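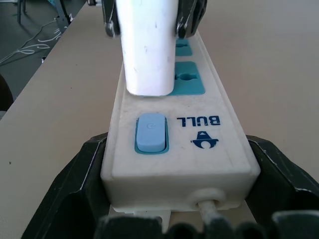
**Figure 3.** Plug task with the Nenar two-arm kit, wrist camera view. Photo: Dorin Filip, Nallthorpe.

### 4.2 Plug and power strip

The plug task is where we came to like the Nenar kit most. One gripper holds the near end of the strip while the other brings a boxy white plug to an outlet (Figure 3). Both arms run from the same controller, and the holding arm can give a little when the plug pushes back - a small thing on paper, and a great help at the bench!

We ran 205 trials with the default settings and changed only the grip force, which we set to 12 N on both sides. The plug went fully in on 84 of the first 100 tries. Most misses came from a slight tilt at the start of the push, and the kit's retry routine fixed many of them without our help. Setup took us one afternoon, cable routing included. The same settings carried over to the switch task in Section 4.3.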